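4 min read

I finally moved the office print server last night, which I'd been putting off since we took on the Naston site. There were 186 printers on the old box (yes, really) and I was sure half of them would vanish the minute I touched the driver store.

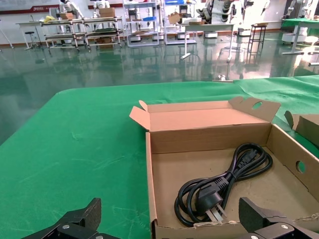 So I exported the lot, imported it on the new server and got error 749 lines deep in the log — one ancient driver that wouldn't come across. Mesfin had warned me about that one! I pulled it out, swapped in the universal driver and ran the import again, and away it went.

The bit that got me was group policy. The old mappings pointed at the server name, not the alias, so everyone at Naston logged in to no printers at all. Pui-shan fixed the policy while I answered the phone and apologised a lot. 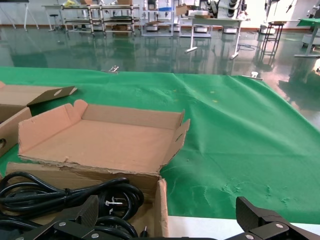

Open cardboard box on the green cloth

Next job is turning off the old server, but I'm leaving it running for 2 weeks in case some forgotten label printer still talks to it.

Recent posts
Renaming 325 PCs without crying
Why my scheduled tasks stopped in September
DHCP reservations, a love story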